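Automation at the Takeout Counter: What Changes for the Staff
Project report by Nayeli Varela
Monday, October 30, 2023

1. Background

Alvarado is a coffee shop with a large takeout trade. On a weekday it sends out 148 bagged orders, most of them before noon. The owner is looking at a two-arm packing station from a supplier called Vurkier. My project asked what the station would change for the people who now work the counter.

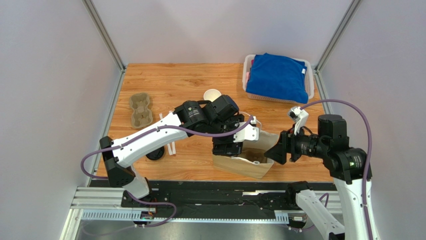 Packing is the job new hires are given first. It takes little training, but it is tiring at rush hour, and mistakes usually come back as complaints. An order needs several separate items: the bag, the cups, a molded carrier, lids and a straw. In the station layout these are set out on a wooden table between the two arms, with the paper bag standing open under one of the grippers. Staff at Alvarado keep the same items on three different shelves.

2. Interviews

I spoke with the shift lead, Fenna Van Leeuwen, and four counter workers. Three of the four said they would be glad to pack less. The fourth was worried about hours.

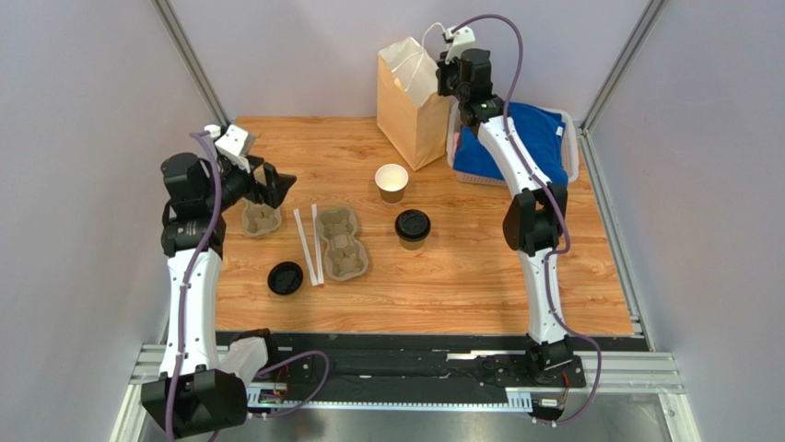 Van Leeuwen had a different concern. Packers catch wrong orders because they read the ticket and look at the drinks. She wants a person to keep doing that check, and she wants it written into the job description.

3. Changes in tasks

Restocking would become a job of its own. Lids and carriers would have to be put where the arms can reach them, and someone on each shift would need to know how to stop and restart the station.
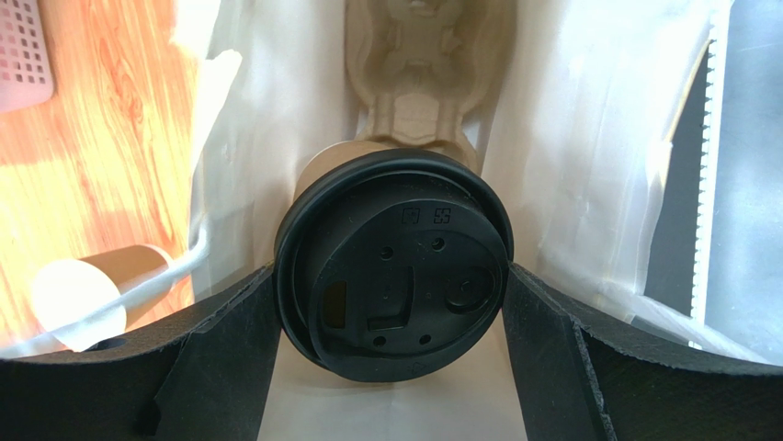
The supplier offers training, and the owner has set aside $800 for it. I recommend paying workers for those hours and training everyone on the counter, including part-timers. I also recommend that no hours be cut before a trial in March has been reviewed with the staff.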